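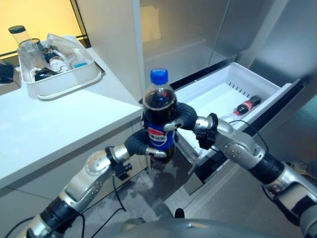
Home Projects Overview Team Method Results Back to top

Where Does the Soda Go? A Report on Fridge Drawers

Our group (Tiruwork Admasu, Kidus Wubshet and me, Ebise Gidey) spent July thinking about drinks in the shared kitchen at Grerndale, and I have to say it was much more fun than it sounds on paper! The kitchen has a big stainless-steel refrigerator with a white pull-out drawer, and everybody who eats there has an opinion on what belongs in it.

Our question was a simple one. Should soda bottles lie down in the drawer, or stand up somewhere else? A small bottle of Coca-Cola fits on its side with lots of room to spare, but once people start adding bigger bottles of Pepsi and whatever else they brought for lunch, the drawer gets hard to close and the yogurts end up underneath.

Method

We asked 50 people who use the kitchen to tell us where they put their drinks, and Kidus made a lovely paper form for it (he drew the fridge by hand, twice). Then we tried 3 ways of packing the drawer and kept each one going for 5 days, writing notes on a sheet by the sink.

Results

Most people liked the bottles lying down with the caps all facing the same way, because you can grab one by the neck without moving the rest. Standing bottles were fine on the shelves but a nuisance in the drawer. Tiruwork still prefers a mixed drawer, and we agreed to put that in the report.

Our thanks go to our teacher, Gwion Gethin, who read two drafts and let us keep the sheet up until the end of the month.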